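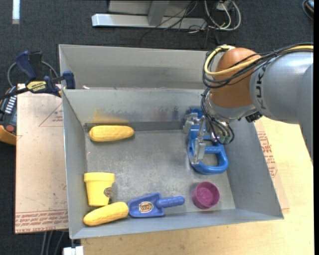
The fault first appeared in August, after 1,038 picks. "The arm stopped with the fingers closed and the controller showed no gripper," said the Rorora technician who maintains the cell. She traced it to a signal wire broken inside its jacket, near the wrist.

"It only opened past 80 degrees of wrist rotation. On the bench it tested fine." The stop recurred 17 times before she replaced the cable. The wrist is now limited in software.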